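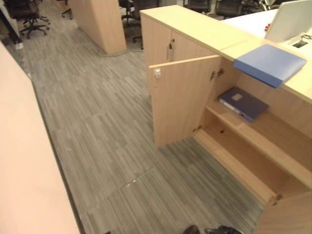 Adjusting Concealed Cabinet Hinges
By Holger Tveit

A door on concealed hinges moves in three directions, and each direction has its own screw. Most doors that rub, sag or stand proud of their neighbor can be corrected with a No. 2 Pozidriv screwdriver. A Phillips bit fits badly and chews the recess.

Before adjusting

Tighten the screws that hold the mounting plates to the side panel. A loose plate gives the same symptoms as a hinge out of adjustment. Clear any heavy items from the shelf and check that the cabinet stands level. On an uneven floor the carcass twists, and the gaps change again as soon as it is moved.

Side to side

Use the front screw on the hinge arm. Turning it shifts the door left or right. To correct a sagging door, turn the upper and lower screws in opposite directions, a half turn at a time, closing the door after each turn.

In and out

Use the rear screw. On older arms this is a plain clamping screw – loosen it, slide the door, retighten. On newer ones it is a cam and needs no loosening.

Up and down

Loosen the plate screws on both hinges, lift the door to the line you want and tighten the top plate first.

Stripped holes

Particleboard does not hold a screw twice if the thread has torn. Drill the hole out, glue in a hardwood dowel and leave it clamped for 12 hours. Trim flush, then drill a new pilot hole.

Locks

Adjust the hinges before touching the lock. If the bolt still catches, mark its tip with pencil, turn the key and file the strike plate where the mark shows.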